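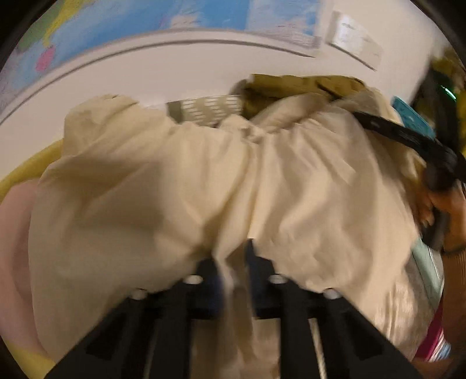 Laundry is harder than chess, according to Sarita Dwivedi, and she has lost at both. Her student club at Parkbridge has been teaching a gripper to handle cloth since September.

"A box stays a box," she says. "Fabric has opinions."

The target is 100 clean pick-ups in a row. Their record is 11.

"We celebrated with cake," she adds. "Then somebody tried a fitted sheet, and we don't talk about the rest of that evening."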